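Foro Brastlow > Manipulación > Entrenar solo en simulación

relu_c
He probado la receta de Drasora: 147 demos en simulación, cambiando luces y texturas, y al robot real sin reajustar nada. Me salen bien 11 agarres de 70. ¿A alguien le va mejor?

Oana Chiriac
A mí sí, pero con 109 demos y variando también la posición de la cámara. Yo miraría eso antes que nada.

dede_ach
Pues no estoy de acuerdo, Oana. La cámara ayuda, pero lo que mata el resultado es el contacto: fricción, holgura de los dedos...

relu_c
Uf, la fricción la tengo fija, lo confieso. Mi tarea es sencillita, cubos de madera con marcas encima y una tabla cuadrada en la mesa.
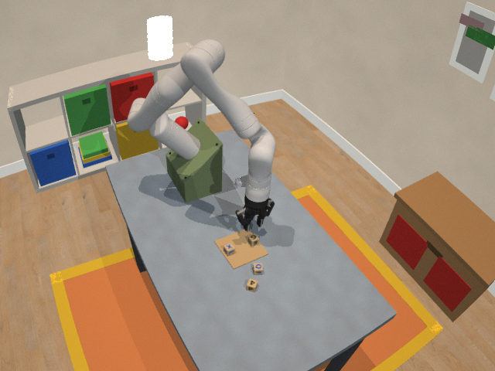 Los cubos los giro al azar en cada episodio, eso sí. Lo que no toco es la tabla, y empiezo a pensar que la política se la ha aprendido de memoria.

Oana Chiriac
¡Pues mueve la tabla! Y repite con la misma semilla, que si no, no comparas nada.

dede_ach
Vale, pero cambia la fricción en otra tanda aparte. Sigo apostando por eso.

relu_c
Hecho, lanzo las dos esta noche y subo las curvas.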